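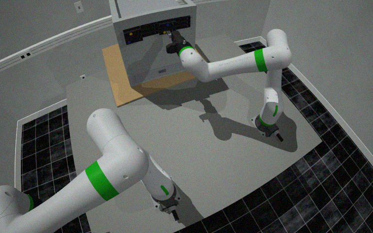
Frequently asked questions about our flaxseed

Is flaxseed the same thing as linseed?
Yes, both names are used for the seed of the same plant. In the shops you will usually find "flaxseed" on the food shelf and "linseed" on products for animals or for treating wood. Please do not eat linseed oil from a paint shop, it is not made for food.

What is the difference between Plesex and Girnex?
Plesex is our whole brown seed. Girnex is the same seed, but milled cold and packed on the same day. If you bake bread and like something to bite on, take Plesex. For porridge, yoghurt and smoothies most customers prefer Girnex.

Do I have to grind the seeds?
You do not have to, but whole seeds often pass through the body without being digested, so you get less of the oil that is inside. A small coffee grinder does the work in a few seconds. Grind only what you need for the next days and keep it in a closed jar in the fridge.

How much should I eat in one day?
We suggest to begin with one teaspoon a day for the first week. After this you can go up to one tablespoon, or two if you feel well with it. Flaxseed has a lot of fibre and it takes up much water, so drink a full glass with every spoonful. People who are not used to fibre can feel bloated in the beginning - in this case go back to the teaspoon for some days.

Can I use it in place of eggs?
In pancakes, muffins and soft biscuits, yes. Mix one tablespoon of Girnex with 3 tablespoons of water and let it stand for ten minutes until it becomes like a gel. This replaces one egg. It does not work for meringue or sponge cake, where the egg must hold air.

Does heat destroy the omega 3?
Normal baking changes it very little when the seed is inside a dough. Frying is another matter, and we do not recommend flaxseed oil for the pan at all. Use the oil cold, over potatoes or a salad.

My milled seed smells like paint. Is it still good?
No, please throw it away. Fresh flaxseed smells mild and a little like nuts. A bitter taste or a smell of paint means that the oil has become rancid. An opened bag of Girnex should be finished within 4 weeks, also when it is kept cold.

Is it suitable for children and during pregnancy?
A little in bread or muffins is usual in many families. For larger daily amounts in pregnancy, or for small children, please ask your doctor or midwife first. The same is true if you take medicine for blood thinning, blood sugar or the bowel. Fibre can also slow down how the body takes up tablets, so leave 2 hours between the seeds and your medicine.

Is it free from gluten?
The seed itself contains no gluten. Our mill in Plalville also handles barley in the autumn, and although we clean the machines in between, we cannot promise that there are no traces. If you have coeliac disease, please choose a certified product.

Where does the seed come from?
From farms near Plalville. The harvest is normally finished in September, and the new seed is in the bags from October on.

Do you sell larger bags?
Bakeries and food clubs can order sacks under article number 1455. These are whole seed only. Write to Ketill Norðdahl in the sales office and tell him how many sacks you need and if you can unload a pallet. He also keeps the recipe sheet for Bach, our dark rye loaf with flaxseed, and will send it to you with the order if you ask for it.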